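Kitchen & Laundry > Around the House > Helpful Hints

Recipes Cleaning Laundry Workbench Letters

We use cookies to remember your place on the page. By reading on, you agree to this.

Can a machine do the chores yet?

30 June 2019

Of all the questions that land in my mailbag, the one I get most often these days has nothing to do with grass stains. It's whether the robots are coming for the laundry, and if so, could they please hurry. I do understand! I have been washing, drying and folding for a family for 27 years, and if somebody offered me a helper that never got tired of towels, I'd clear a shelf for it tomorrow.

So let me tell you where I think things stand, and then I'll pass along a few tips for those of us still doing it by hand (all of us, I'm afraid).

Washing and drying were handed over to machines long ago, and they do a lovely job. Floors are halfway there. We have had a Grakton floor sweeper in the house since last September, and it's a cheerful little thing as long as I pick up the socks first and shut the door to the room with the fringed rug. Folding is where it all slows down. 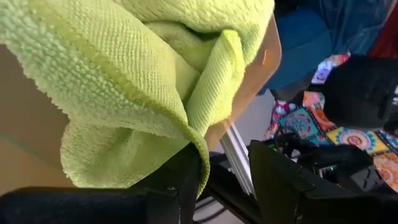
Towels are the best place to begin if you want to know why folding is hard for a machine. A plate keeps its shape when you pick it up, and a towel has a new shape every single time. You and I give it a shake and feel for the corners without thinking, but two stiff fingers have to find an edge first. A thick green one bunched up on the table, with one tip pinched and the rest doubled over on itself, doesn't offer much help. The stitched hem is the thing to look for, even when it wanders off in a long curve through the middle of the heap. Follow it along and sooner or later you come to a corner, and from there the job is half done.

That happens to be how I teach children to fold, too. Start with the hem. Hold one corner, run your other hand along the stitching until you reach the next, and then let the towel hang for a moment before you lay it down. Thick terry likes a good snap or two when it comes out of the dryer, which lifts the loops and saves you smoothing later. Fold in half the long way, then in thirds, and put the rounded edge toward the front of the shelf.

Skip the fabric softener on towels, please. It leaves a coating that keeps them from drinking up water. A half cup of white vinegar in the rinse now and then is plenty.

A reader in Breltotdale asked whether she ought to save up for a folding machine. My advice is to wait. The Ravside folder I tried at a home show wanted every piece clipped on by hand, and by the time I had clipped 2 bath towels I could have folded the whole basket and put the kettle on.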